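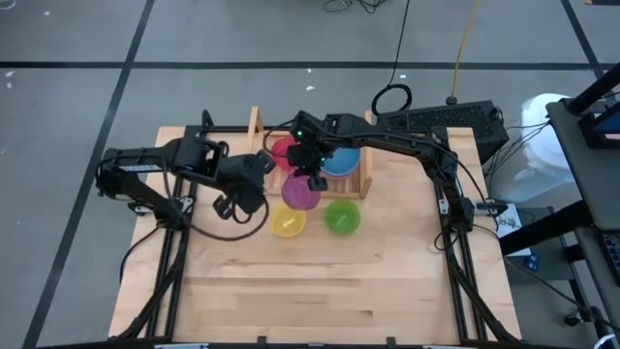

A butcher-block table, with the darker streaks of grain running through the pale planks.

Days Out > Workshops and Mills > Ullemwood open day, Venton

I have been cooking on and cutting against wooden tops for most of my adult life, and until last month I had never seen one being made. So when the Ullemwood mill outside Venton announced a July open day, I put my name down within the hour and then pestered my sister until she put hers down too. We had a wonderful time. If you have any interest at all in wood, kitchens or very large saws, go next year!

Getting there is easy if you come in by the Pudgate road and a bit of a pain if you don't. The turn is just past the feed store and the sign is small. We missed it, drove to the river, turned around at the boat ramp and missed it again. Parking was in a mown field behind the drying sheds, and by ten it was already filling up.

The tour starts in the log yard, which I had expected to rush through and ended up loving. Our guide was Abhishek Rathore, who runs the drying side of the business and talks about moisture the way some people talk about baseball. He had us put our palms on a freshly sawn maple board and then on one that had been through the kiln, and you could feel the difference right away. The fresh one was cool and almost clammy. The dried one felt like furniture. He told us that a top glued up from damp boards will look perfect on the day it ships and open up along the seams once somebody turns the heating on in the fall. He has a shelf of returned pieces from the mill's early years and he passed them around without any embarrassment, cracks and all.

From there we went into the main building, with ear protection on, to see the ripping line. Wide boards go in one end and come out as strips, and then two women stand at a long bench and sort them by color and grain. I could have watched this all day. They flip each strip, glance at it, and it's gone into a stack – pale with pale, streaky with streaky, anything with a flaw turned so the flaw goes to the underside or gets cut out. My sister asked if they ever disagreed. They said all the time, mostly over strips with a little brown in them. One likes to leave the marks in and the other would have every top look like a bowl of cream. I'm with the first one. A brown fleck in a kitchen top is the bit you get fond of.

The glue-up comes next, and this is where the big press lives. Everybody there calls it the Goicoechea, after the man who built it, and it has been running for 59 years. The strips are stood on edge, rolled with glue, pushed together and squeezed until little beads come up along every joint. The smell is sweet and slightly sour, like yogurt. We weren't allowed closer than the yellow line, but the press is so tall that you don't need to be. Each blank gets a number in pencil on the underside, and the one going in while we stood there was 3002. The sequence starts over every January, so that gave us a nice sense of how busy a year it has been.

After a night in the clamps the blanks are planed, trimmed and sanded. The sanding room was the only part of the tour I would call disappointing, and only because we saw it through a window. I understand why, with the dust, but it would be great to have somebody on the visitors' side explaining the grits. I had a dozen questions by then!

Lunch was in the old stable. There was pulled pork, a very good bean salad and a lemon cake that sold out before I got a second slice. Prices were fair, and you could take your plate outside and sit on offcuts in the sun.

The afternoon was given over to short talks, and the one on oiling was the best of them. I took notes, and I've been following them at home ever since:

Use mineral oil on anything you cut on. Warm the bottle in a bowl of hot water first. Put on more than you think you need, leave it overnight, and wipe off what's left in the morning. A new top wants this once a week for a month, then once a month for good. If you have a water ring, sand the whole section lightly and oil again. Sanding only the ring leaves a dish in the wood that you'll feel every time you wipe down.

There was a long back-and-forth about end grain and edge grain as well. End grain is kinder to knives and heals up better after a cut, but it drinks oil and costs a lot more. Edge grain, with the long strips running side by side, is what most people have as a counter or a table, and for that it's hard to beat. I came in thinking I wanted end grain and left very happy with what I've got.

The shop by the gate sells seconds, and I'd go there before the tour if you're serious about buying. We went after, and the good boards had been picked over. I still found a long, narrow piece of cherry with a knot at one end for the price of a pizza, and it's on my counter now with its first coats of oil on. My sister bought a bag of maple offcuts for her smoker and has been insufferable about her ribs ever since.

A few practical things. Wear closed shoes, they do check. The yard is gravel and rutted in places, so a stroller would be hard work, though the main building is flat all the way through. Kids have to be in school to go past the saws. Bring cash for the cake.

Posted 2025-08-14

Comments (4)

marlowe_k: We were in the group after yours, I think. The sorting bench was my favorite too. Did you get to hear the talk on joinery? We had to leave before it started.

Author: I caught the end of it, and he was cutting a breadboard end by hand. Very relaxing to watch.

Dot R.: Does the mineral oil rule go for a table as well, or just for boards? Mine is beech and gets used for homework more than food.

tinshed: I grew up off the Pudgate road and you can hear that press from the creek when the wind is right. Glad it's still going. Dot, I use hardwax oil on my table and only redo it every couple of years. It holds up fine to homework.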